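The gripper that wouldn't let go

I have been promising for weeks to write up the trouble we had with Trina in September, and my sister has stopped asking politely, so I'm finally sitting down with a pot of coffee and my notebook, which has more crossed-out lines in it than good ones.

For anyone new here, Trina is the arm that handles laundry in our little workshop at Grokholm. She picks up clothing, one piece at a time, and is supposed to lay it out so that it can be folded. That's all she does. She isn't fast and she isn't pretty, but I've grown very fond of her, and I think that's part of why I was so slow to admit something was wrong. You make allowances for a machine you like, the same way you do for an old car!

The trouble showed up on green knits. We had been running them for a good while without much to report, and then one afternoon I was eating my sandwich and half watching, and I noticed that Trina had been told to release and hadn't. The program had moved on. It thought the hand was empty and it was already planning the next move, with cloth still caught between the fingers.
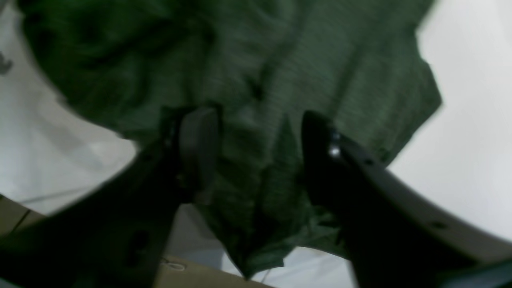

Green fabric, likely a knit, between the fingers. You can see why I'm forever fussing about grip.

Now, a shirt that doesn't drop is no great disaster. What worried me was the part about the program believing the hand was empty. An arm that thinks it's carrying nothing is allowed to move faster in our setup, and it's allowed to swing closer to the side where a person might be standing. I put the sandwich down and hit the stop, and then I stood there for a minute feeling a little cold, to tell the truth, thinking of all the times I had leaned in on that side to straighten a sleeve.

I called Judit Pálfi, who wrote most of the motion code, and she came over with her laptop under her arm and her coat still on. We ran it again with the speed turned way down. The first few tries were perfect, of course (isn't that always the way?), and I was beginning to feel silly. Then it did it again. Release command, no release, off she goes.

Judit's first idea was the supply to the fingers. Mine was the Brurix controller, mostly because I've never warmed up to it and would have liked it to be the culprit. We spent the rest of that day on those two ideas and came away with nothing except a very tidy set of cables. I did find a connector I'd labeled wrong two years ago, so I suppose that's something.

The next morning we stopped chasing the garments and just looked at the hand by itself. Close, open, close, open, over and over, with Judit reading the position numbers aloud and me writing them down. It's dull work and we both got a bit giddy with it. I'd set us a target of 1000 cycles.

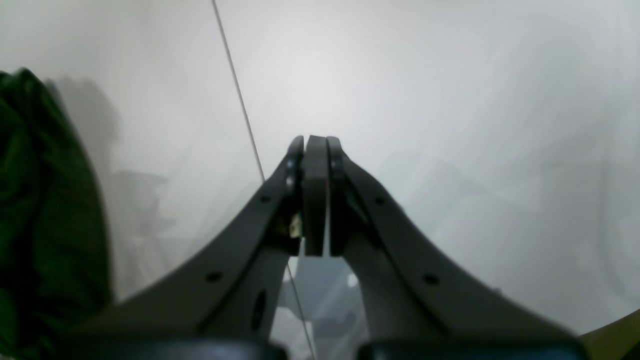

We were nearly 30 cycles in when she stopped reading and said the last number again, slowly. The controller was reporting fully open, and the fingers had barely moved. So the cloth had never been the problem. The hand was telling the program what it had been asked to do, and the program was taking its word for it.

The cause, once we knew where to look, was a setting. Back in the summer I had changed a timeout so that a slow release wouldn't hold up the whole run. I set it to 1750 milliseconds, and when that time ran out the controller was supposed to raise a fault. What it did instead was mark the move as complete. I had ticked a box I didn't understand, on a page of boxes I didn't understand, and I never went back to read about it. So there it is, and it was me, and I've apologized to the Brurix controller.

Why the fingers were slow in the first place was a separate question, and it took us longer. I'm going to give that part its own heading, and I've asked Annelore to write it, as she's the one who took the hand apart on her kitchen table and she'll explain it better than I would.

What was going on inside the hand

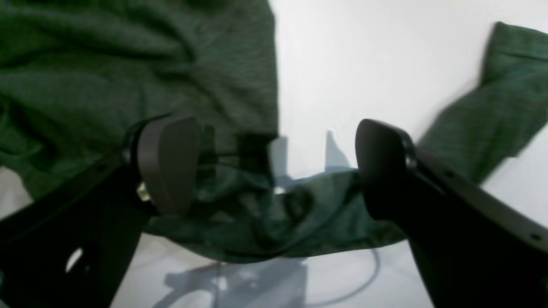 By Annelore Stüber | Guest post | Filed under: Trina, Repairs

Hello, everyone! I've been given strict orders to keep this short, so I'll try.

When the hand came to me it would open and close if you were patient with it, but there was a gritty hesitation on the opening stroke that I could feel with my thumb. I took off the cover and found lint. So much lint! It had worked its way in along the drive screw and packed down with the grease into something like felt, and I had to pick it out with a dental tool. Knitwear sheds, and we had never once put cleaning the hand on any kind of schedule.

I cleaned the screw, put in fresh grease from Hegedűs (the stiff kind, in the small tub) and replaced a washer that had worn thin on one side. The hesitation went away. I can't swear it was all lint and no washer, because I did both at once, which I know is bad practice. If it comes back I'll do them separately.

As for the rest of it, we made 3 changes. The timeout now raises a fault and stops the arm where it is, and somebody has to walk over and clear it by hand. The faster speed is only allowed after the finger position has been checked against a second reading, one that doesn't come from the controller. And the side where people lean in is marked off with tape until Judit has finished the new limits. I've caught two of us stepping over that tape already, and one of them was me, so a proper gate is next on my list.

The hand gets opened and cleaned every month now. I have the spare cover screws in a jam jar on my windowsill, in case anyone at the workshop is looking for them.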